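Kallier Club Endurance Series: frequently asked questions for riders and teams

This page covers the questions the series office receives most often about entries, technical inspection, race procedure and results. It applies to all rounds of the current season. Where this page and the printed regulations differ, the regulations apply.

The Hultton circuit has its own supplementary rules on noise and paddock access. They are sent with the entry confirmation and are not repeated in full on this page.

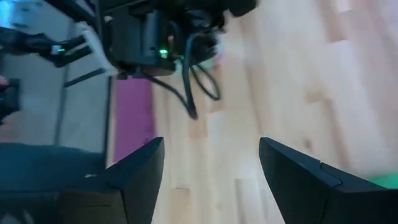 Reading time: 4 minutes

Who can enter?

Any rider holding a current national race licence. Novice licence holders may enter the Production class only, and must wear the orange bib for their first two rounds. Riders moving from sprint racing do not need the bib if they have four signatures on their licence card from the previous season.

How many riders can a team have?

A team has a minimum of two riders and a maximum of four. Each rider must set a qualifying time. A rider who fails to do so cannot take part in the race, but may still work in the pit lane if signed on as crew. Riders cannot be shared between teams, including teams entered in different classes.

What are the classes?

Production, for standard machines with treaded tyres. Open, for machines with modified engines or suspension, on slicks or treaded tyres. Classic, for machines built to a design first sold before the cut-off year given in section 2 of the regulations. A Classic machine may be entered in Open. An Open machine may not be entered in Classic, whatever its age.

What is checked at technical inspection?

Lockwiring of the sump plug, oil filter and filler cap; the lower chain guard; the brake lever guard; throttle return; handlebar clearance at full lock; wheel bearings and head bearings; and the belly pan. The belly pan must hold the full quantity of engine oil and must have its drain plug fitted in dry conditions. The plug is removed only when the race is declared wet.

Helmets, leathers, gloves, boots and back protectors are inspected at the same time. Bring all of them, for all riders. A helmet that has been repainted will be refused unless the painter's certificate is presented with it.

Can we present a spare machine?

Yes, one per team. It must carry the same number, with a letter T added in a contrasting colour. The spare may be used in practice and qualifying. Once the race has started, a team cannot change machines, but wheels, bodywork, forks and the fuel tank may be replaced. The engine cases and the main frame must be those that took the start.

What is the noise limit?

The static limit depends on the circuit and is stated in the supplementary rules. The meter is set level with the exhaust outlet and the engine is held at the test speed for its type. A machine that fails may be presented again once the exhaust has been altered. Drive-by readings are also taken at Hultton, and a machine over the drive-by limit will be shown the black and orange flag without prior warning.
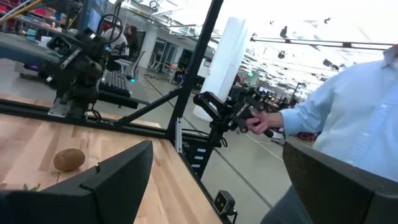 How does the start work?

The start is of the traditional type. Machines are lined up at an angle on the pit side of the straight, engines off, each held by one crew member. Riders stand opposite. When the flag drops, riders cross the track, mount and start their engines. The holder must not push. A machine that does not fire is wheeled to the pit lane entrance by the rider and may be restarted there by the crew.

How long can one rider stay out?

No stint may exceed 60 minutes. Time is counted from the moment the machine crosses the pit exit line to the moment it crosses the pit entry line. Safety car periods count towards the stint. The minimum rest between stints is 40 minutes, except for teams reduced to two riders through injury, who may apply to race control for a shorter rest. Approval is given in writing — a verbal answer from a marshal is not valid.

What are the rules for refuelling?

Refuelling takes place in the pit lane, in front of the team's own garage. The engine must be off and the machine must be on its stand. The rider must be off the machine. Two crew members are permitted to handle fuel, one with the container and one with a charged extinguisher, and both must wear full-length fire-resistant clothing and eye protection. No other work may be done until the fuel cap is closed.

Quick-fill systems are allowed in Open only. Teams using the Vidal dry-break coupling should have it ready to be inspected separately from the machine, with the vent hose attached.

What happens if the safety car comes out?

Yellow flags and SC boards are shown at every post. Riders must slow, must not overtake, and must close up in single file. The pit lane stays open, but the exit light is red until the line of machines behind the safety car has passed. A team that stops under the safety car may therefore lose most of a lap.

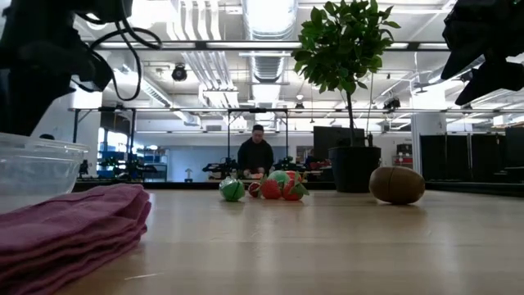 Teams sometimes ask whether a stop already under way is affected. It is treated in the same way as any other stop. The exit light is the only signal that matters, and passing it on red carries a stop-and-go penalty.

Which timing transponder do we need?

The series uses Kultitau timing. Transponders are hired at signing-on against a deposit and fitted to the left fork leg. Teams who own a compatible unit should put its number on the entry form. Laps completed without a working transponder are scored by hand where possible. The office cannot guarantee that every such lap will be found.

How are points awarded?

Points are given by class, on the order in which class entries finish. To be classified, a team must take the chequered flag under power and must have completed half the distance of its class winner. Points go to the team, and a team may change its riders between rounds without losing them.

How do we make a protest?

In writing, with the fee, to the clerk of the course, before the end of the protest period shown on the results sheet. Protests against a technical matter must name the part concerned. Visitación Figueroa deals with questions about provisional results, but cannot accept a protest on the clerk's behalf.

Can we get a refund?

Entries withdrawn before the closing date are refunded in full, less the card charge. After that date the fee is kept unless the place is taken by a reserve. Entries for the July round can be moved to a later round once.

Last updated: 13 June 2022

Comments

clip_on_carl
Does the T on the spare have to be on all three number boards or just the front?

Patricio Sotomayor (technical)
All three. Tape is accepted if the edges are clean.

Twostroke Ted
Rest period question. If the bike is stuck in the garage for a long repair, does the garage time count as rest for the rider who brought it in?

Patricio Sotomayor (technical)
Yes. Rest starts when the machine crosses the pit entry line at the end of the stint.

MaureenW
Please could the Hultton noise sheet go up here as well as in the email. Ours went to the rider who has left the team.

Related pages

Entry form and fees
Supplementary rules: Hultton
Flag signals and light panels
Guide to lockwiring for new teams
Provisional standings by class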